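Search this site Search Go
Print this page | E-mail to a friend

How Does a Drawer Work?

Filed under: Everyday Things > Around the House > Ages 8 to 11

By Gianni Orlandini

You probably opened a drawer today. Maybe you needed socks, or a spoon, or a pencil. You pulled, it slid out, you took what you wanted and you pushed it shut. It is easy to forget that a drawer is a moving part, like a wheel or a door. Somebody had to work out how to make it slide without falling on your feet.

A box inside a box

The simplest way to think about a drawer is as a box with no lid. It has a bottom, two sides, a back and a front. The box fits into a bigger box, called the cabinet or the case. The case has to be a little wider than the drawer. If the two were exactly the same size, the drawer would rub on both sides and you could hardly move it. If the case were much too wide, the drawer would wobble and turn sideways when you pulled it.

The small space left between the drawer and the case is called the clearance. People who build furniture spend a lot of time getting it right.

What makes it slide?

When two things rub against each other, there is a force that slows them down. This force is called friction. Rub your hands together and you can feel it.

Old drawers often have wood sliding on wood. The bottom edges of the drawer sides rest on strips of wood inside the case, and these strips are called runners. Wood on wood makes quite a lot of friction, especially if the drawer is full of heavy things. Some people rub candle wax on the runners to make them smoother. Ask an adult before you try this at home.

Many newer drawers have metal slides on the sides or underneath. Some have little wheels, and some have small steel balls that roll in a track. Rolling makes less friction than rubbing, so the drawer moves easily even with a heavy load.

The front and the handle

The front is the part of the drawer you see when it is closed. It is often made from nicer wood than the rest, with the pattern of the grain showing. The grain is made of lines left by the way the tree grew. The front might also be thicker, as it has to hold the handle and take the pull each time the drawer is opened.

A handle gives you something to hold on to. There are many kinds:

Knobs are small and round, and you hold them with your fingertips.

Bar handles are long, and you can get several fingers around them.

Cup handles are shaped like half a shell, and your fingers go in from below.

Cutouts are not really handles at all. They are holes or dips cut in the top of the drawer front so that you can hook your fingers over the wood.
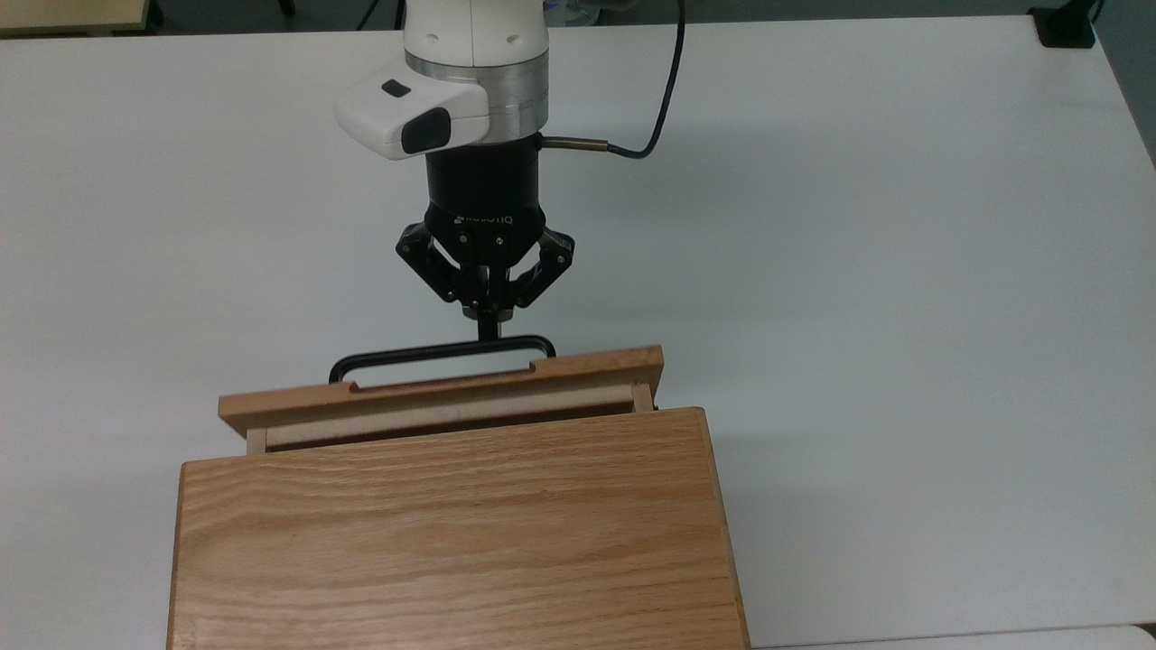

An oak drawer, partly open, with a black U-shaped handle. Look for the notch in the top edge of the front and the pale lining inside.

Where you pull matters

Find a wide drawer that has nothing breakable in it. Pull it open from the middle. Now close it and try pulling from the far left side only. Did it feel different?

When you pull from the middle, both sides of the drawer move forward together. When you pull from one side, that side tries to go first. The drawer turns a little, and its corners press against the case. Pressing makes more friction, and the drawer may stop moving. Furniture makers call this racking. Wide drawers that are not very deep from front to back are the worst for it.

This is why a drawer with one handle usually has it in the middle. A very wide drawer may have two handles, one on each side, so you can pull with both hands.

Why drawers get stuck

Wood takes in water from the air. When the air is damp, the wood swells and gets a little bigger. When the air is dry, it shrinks again. An old wooden drawer that slides well in winter may be hard to open in July, if you live in a place with sticky summers. The clearance we talked about earlier has been used up by the swollen wood.

There are other reasons too. Something tall may be standing up inside the drawer and catching on the case above it. Something may have dropped over the back. Or the drawer may be too full. Do not yank on it. Push it in a little, slide a ruler in at the top to flatten whatever is standing up, and try again slowly. If it still will not move, get an adult.

What is the lining for?

Some drawers have a lining in the bottom. It can be paper, felt, cork or soft plastic. A lining keeps the wood clean and stops small things from sliding and rattling when the drawer moves. Drawers for forks and spoons are often lined, and so are drawers for jewelry.

Staying safe

Drawers can hurt you if you are not careful. Keep your fingers away from the top edge when you push one shut - use the handle or the flat of the front. Never climb on open drawers. Open one drawer of a tall dresser at a time, as several open at once can make the whole thing tip forward. Tall dressers should be fixed to the wall by an adult.

Try it: make a drawer

You need an empty matchbox, or a small box that slides inside a sleeve, plus 3 coins, a piece of string and some tape. Tape the string to the middle of the inner box to make a handle. Pull it open. Put the coins inside and pull again. Then move the string to one corner and see what happens. Write down which way was easiest.

Words to know

Case: the outer part that holds the drawer.
Clearance: the small space between the drawer and the case.
Friction: a force that slows things down when they rub.
Racking: when a drawer twists and jams in its case.
Runner: a strip that the drawer slides along.

Page checked 21/04/2026

Tags: furniture, wood, friction, how things work, try it at home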